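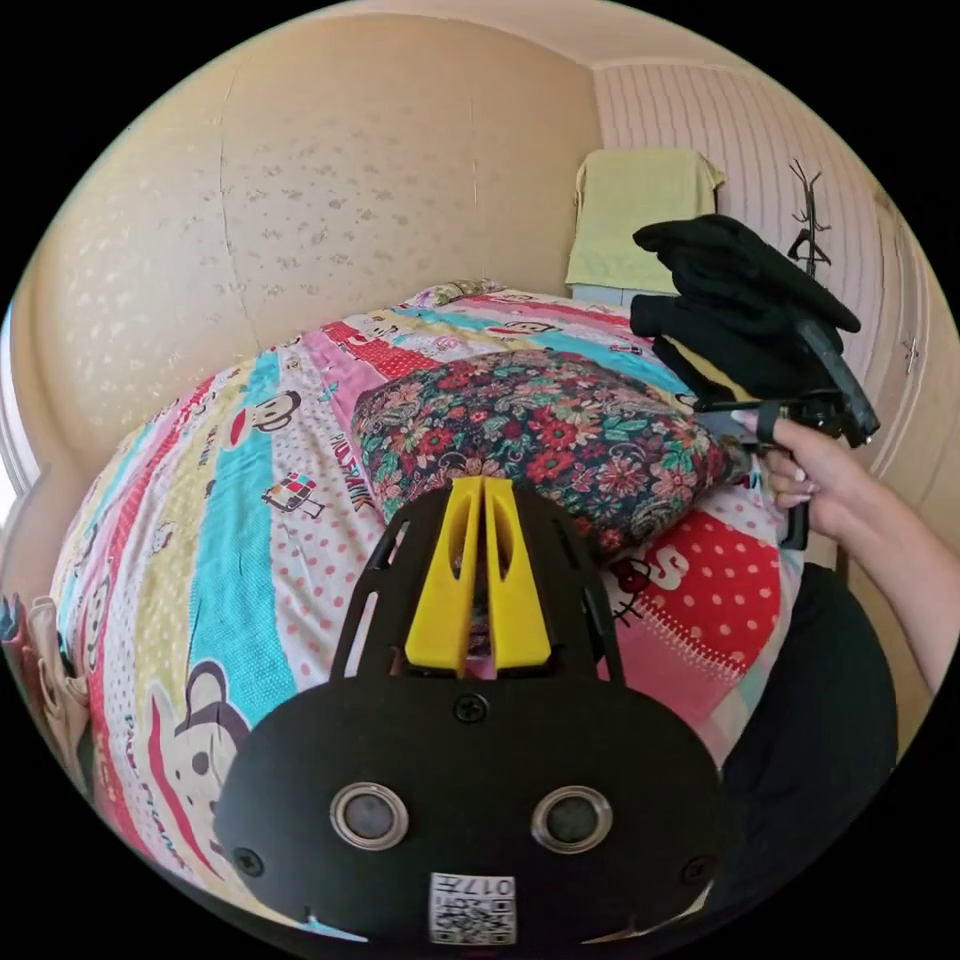

The Great Quilt Swap, and Some Thoughts on Loud Bedding

I have been sleeping under gray for so long that I'd forgotten bedding could be any other color. Gray duvet, gray sheets, a gray throw that was sold to me as "fog." Then my sister cleared out her linen closet in November and sent me home with two bags of quilts and covers the kids had outgrown, and now my spare room looks like a birthday party. I love it so much I keep going in there for no reason!

The one on the bed right now is the Paul Frank quilt. It has big diagonal stripes in pink, turquoise, yellow and white, with polka dots all over and that monkey grinning up at you from more than one spot. If you had a kid in the house at a certain time you know the monkey. My niece had him on a pencil case, a lunch bag and, for one very long summer, a hat she wouldn't take off in the pool.

I put a floral pillow with it. My friend Humaira Bugti came by on Saturday, stood in the doorway for a good minute and said, "You know those don't go." I do know. I tried a plain white pillowcase first and the whole bed looked like it was waiting for somebody to finish it. Then I tried the turquoise one from my own closet and it was so close to the turquoise in the stripes, and yet so clearly a different turquoise, that it bothered me all through dinner. The flowers don't try to match anything, so they get away with it. That's my whole theory of mixing prints and I'm sticking to it. Go for a near match and you'll see the mistake every time you walk past. Go for something else entirely and people assume you meant it (Humaira didn't, but she's a tough crowd).

I should say something about washing, as a few of you wrote in after last month's piece on secondhand blankets. Mehwish Virk wanted to know whether I put used quilts straight in the machine. Mostly yes, with a look-over first. I spread the thing out by a window and go along every seam with my fingers, and if the stitching is giving way anywhere I fix that before it gets near water. A two-inch gap turns into a foot-long gap in the spin cycle, ask me how I know. Then it's cold water, gentle, less detergent than you think, and nothing else in the drum. Printed cotton gets turned so the pictures face in. For drying I use low heat with a couple of clean tennis balls and stop every so often to pull it apart and shake it, or the filling bunches up in the corners and stays there forever.

If your machine is small, please take the quilt to a laundromat. I burned out the motor on my old one with a double-size comforter and the repair guy, Yasir, was very polite about it. The big front loaders over on Lodhi Street take 4 quarters more than the regular ones and they're worth every cent.

Smells are another question. These came to me smelling strongly of cedar, which I don't mind, but if you've got mothballs or somebody's basement to deal with, air is the answer. Over a railing, out of direct sun so the colors hold up, flipped over at lunchtime. I've done the baking soda thing and I've done the vinegar thing and I'm not convinced either one beat a breezy afternoon.

What I haven't worked out is where the rest of them are going to live. There are nine covers and quilts in total from those two bags, and my linen shelf was full before they showed up. For now they're rolled, not folded, and standing on end in the bottom of the closet like sleeping bags. Rolling takes up a little less room and you don't get the hard crease down the middle. Waqas Swati swears by keeping each set inside its own pillowcase, which I've tried with sheets and love, but a quilt won't go into a pillowcase no matter how hard you kneel on it. I tried. There was a lot of kneeling.

Some of them I'm not keeping. There's a plain blue cover that's perfectly good and a striped one with a tiny ink mark near a corner, and both will be on the table at the Sumley swap, along with a stack of pillowcases in no particular order. If you want to get there ahead of the crowd, come at opening, and bring something of your own to leave behind. Fouzia Bukhari is running the bedding table again and she has asked me to pass along that pillows need to be clean and in a bag, and that she will be checking.

The monkey quilt stays with me. My niece is coming for a weekend soon, and she's a teenager now with Opinions, so I'm fully prepared for her to roll her eyes at it. She can have the gray throw if she'd like it better. I'll put it on the chair in case.

Next month I want to talk about pillows, mainly how old is too old, so send me your worst ones.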